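The brochure for the Jarnurholm building calls its entrance hall "a room that welcomes you before anyone speaks." I've been going in and out of it since August and mostly it welcomes me with concrete. Still, people keep asking what the place looks like now that the Stallaritz refit is finished, so this page covers the hall and the parts I bother to walk through.

## Hall, looking toward the doors

White walls, high white ceiling, grey concrete floor. The balconies with black railings are meant to make it feel generous. I'd call it tall. The pipes were left on show over the entrance, and somebody was surely paid to decide that.

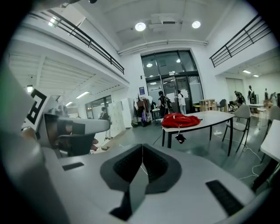

Sheets of white paper taped to the glass doors, and two people standing by them. All that dark-framed glass and the notices still go up with tape. The small blue sign on the wall to the left has a much easier life.

## What I'm not sold on

- **The echo.** Kimard supplied the acoustic report, 29 pages of it. Drop your keys by the doors and judge for yourself.
- **The lighting.** Two round lights up high, tube fittings under the left balcony. Bright, I'll give them that. Cozy was the word in the plan.
- **The floor.** Easy to mop, hard on the knees after a Wednesday open house.

The Kovačević reading room upstairs gets its own page once they let me in before 5.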